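I finally cleaned out the cabinet under the bathroom sink this weekend, and it took me most of Saturday. So while it's fresh, a few things that helped (and one that really didn't).

**Take everything out first.** I know, I know. I used to shuffle stuff from side to side and call it clean. Pull it all out, put it on an old towel in the hall, and wipe the cabinet floor with warm water and a squirt of dish soap. Mine had a sticky ring from a leaky shampoo that I'd been pretending not to see since April.

**Small bottles go in the door, not the back.** Anything that fits in your palm will tip over and roll behind the pipes. I screwed a cheap wire spice rack to the inside of the door – short screws, please, I went right through the first time – and now the little ones stand up in a row where I can reach them.

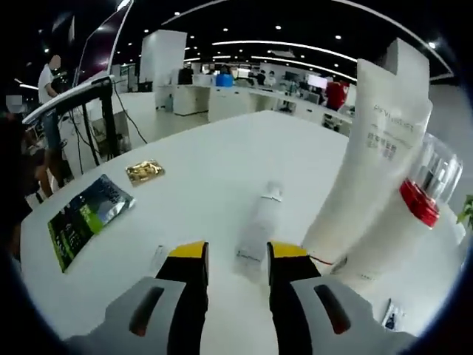 Travel sizes are worth refilling if the cap still closes tight. Rinse with hot water, let them dry upside down overnight, and fill them only most of the way so they don't burp lotion all over your bag. My neighbor Jasmina Vukadinović uses a cut-off sandwich bag as a funnel, and it's so much better than my old spoon method!

**Label the bottom too.** Labels on the side get wet and peel. A bit of masking tape on the base with the month in permanent marker has lasted me much longer.

**What didn't work:** the stacking drawers. I bought two of the Uvell ones and they're fine drawers, but the drainpipe sits right where the second one wants to slide out. Measure around the pipe before you shop, and measure with the cabinet door open, because the hinges eat up more room than you'd think.

Next up is the linen closet, and I'm already dreading the fitted sheets.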